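Quiénes somos

Merklow es una escuela de encuadernación y restauración de libros. Damos clase a adultos, en grupos pequeños, y mantenemos un taller propio que atiende encargos de particulares, archivos parroquiales y bibliotecas municipales. Las clases se imparten en español, aunque parte del profesorado se formó en Escocia y todavía se le escapa algún término en inglés.

Cómo empezó

La escuela la abrieron Morag Chisholm y Rory Cowie. Morag venía de la conservación de documentos y Rory había trabajado en una imprenta comercial hasta que cerró. Alquilaron una planta baja en la calle del Pósito, compraron una cizalla de segunda mano y dos prensas de husillo, y ofrecieron un curso de ocho tardes. Se apuntaron tres personas. Una de ellas, Diễm Quách, lleva hoy el área de papel.

Durante los primeros años las clases pagaban el alquiler y poco más. El taller de encargos creció después, cuando una biblioteca de la comarca nos confió sus libros de actas. Eran casi 800 volúmenes, muchos con el lomo suelto y daños de humedad en los cortes. Aquel trabajo nos obligó a ordenar la forma de documentar cada pieza, y la ficha que usamos ahora sale de ahí.

Qué enseñamos

El programa tiene tres niveles. En el inicial se aprende a plegar, coser sobre cintas, redondear el lomo y cubrir en tela. En el intermedio se trabaja la media piel, las cabezadas a mano y las guardas decoradas. El avanzado está dedicado a la reparación: injertos de papel japonés, consolidación de esquinas, reintegración de lomos y cajas de conservación a medida.

También hay cursos cortos de papel marmoleado, encuadernación copta y dorado con hierros. Para los cursos cortos no hace falta experiencia. Para entrar en el nivel avanzado pedimos ver dos libros terminados por el alumno, cosidos a mano.

Cada grupo admite un máximo de ocho alumnos. Las herramientas básicas (plegadera, punzón, agujas, escuadra) están incluidas en la matrícula y se quedan en la escuela. La piel se paga aparte, según el consumo.
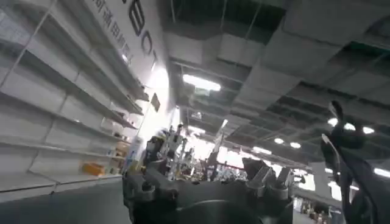

El taller de encargos

Aceptamos libros sueltos y colecciones. El procedimiento es el mismo en los dos casos: se examina la pieza, se redacta un informe de estado y se entrega un presupuesto por escrito. El informe es gratuito para un solo volumen. A partir de ahí se cobra por horas, y esa cantidad se descuenta si el encargo sigue adelante.

Trabajamos con adhesivos reversibles – almidón de trigo y metilcelulosa, sobre todo – y conservamos siempre que se puede la cubierta original. Cuando no se puede, la devolvemos aparte, en una carpeta. No plastificamos, no usamos cinta adhesiva y no recortamos los márgenes.

El equipo

Morag Chisholm dirige la escuela y coordina el nivel avanzado.

Rory Cowie se ocupa de la maquinaria y da el curso de dorado.

Diễm Quách enseña marmoleado y lleva los encargos que afectan al papel.

Morag Laing imparte los niveles inicial e intermedio. En el taller hay dos Morag, así que conviene indicar el apellido al escribir.

Emmett Lindqvist atiende la secretaría, las matrículas y los presupuestos.

La biblioteca Crichton

La escuela guarda una colección de 1000 libros y folletos sobre las artes del libro, reunida por un antiguo cliente de apellido Crichton y cedida por su familia. Hay manuales de oficio, muestrarios de tela y catálogos de tipos. La consulta es libre para los alumnos. Las demás personas interesadas deben pedir cita en secretaría. Los libros no salen en préstamo.

Matrícula y visitas

El próximo trimestre empieza en abril. Las plazas se asignan por orden de solicitud y se reservan con el pago de la mitad del curso. Si el alumno avisa con dos semanas de antelación, se devuelve el importe completo.

Quien quiera conocer la escuela antes de apuntarse puede escribir a secretaría y concertar una visita. Para valorar un libro, es preferible traerlo envuelto en papel limpio y sin haber intentado pegar nada.

Página actualizada en diciembre de 2025.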